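Courses > Robot Handling > Week 6 notes > Thin film faults

Notes, K. Kulkarni. Read before lab.

Topic today: the bag fault on the Skurnari cell. Job is simple on paper, produce goes in a clear bag, arm picks the bag. Ran fine on boxes for 4,000 cycles. Then we switched to bags and it fell apart.

What happened. Fingers closed on film only, no produce. Force reading came up a little, controller called it a good grasp, arm lifted. Bag stretched, slid, dropped. Next try it grabbed a fold and dragged the whole bag sideways until the arm hit its side load limit. Hard stop. Log said "grasp OK" the entire time!!

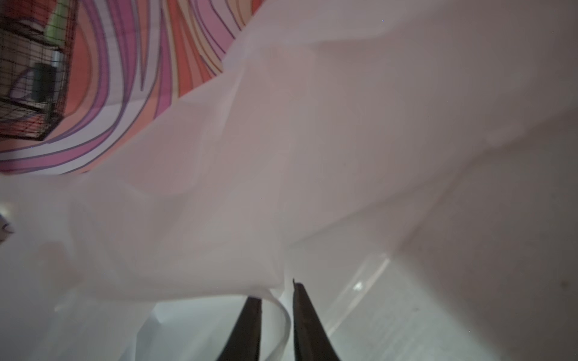

Translucent film and bags, fingers in close.
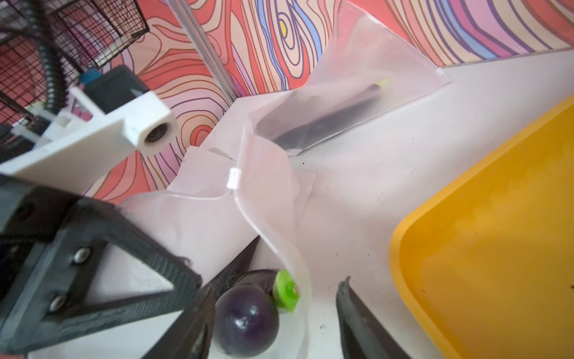 Causes, in order of how much they hurt us:

1. Grasp check used force alone. Film bunched up between the tips gives force too. Need finger gap AND force.
2. Depth data bad on see-through plastic. Roughly 40 percent of points missing, the planner filled them in flat.
3. No slip check during lift. Should of been there from day one.

Fix so far: lift 20 mm, pause, recheck gap, then go. If gap has changed, open and back off straight up, never sideways. Lift speed down to 80 mm/s for bags.

Safety. After a hard stop the fingers stay closed. Do NOT pull the bag out by hand, the arm can restart on reset. E-stop in first, then release from the pendant, then reach in. Applies to TAs aswell.

For lab: bring the fault log from your own run, mark the line where the grasp check lied.

Related notes
Week 5: Grip force basics
Week 4: Prultier pendant, reset steps
Week 7: Slip detection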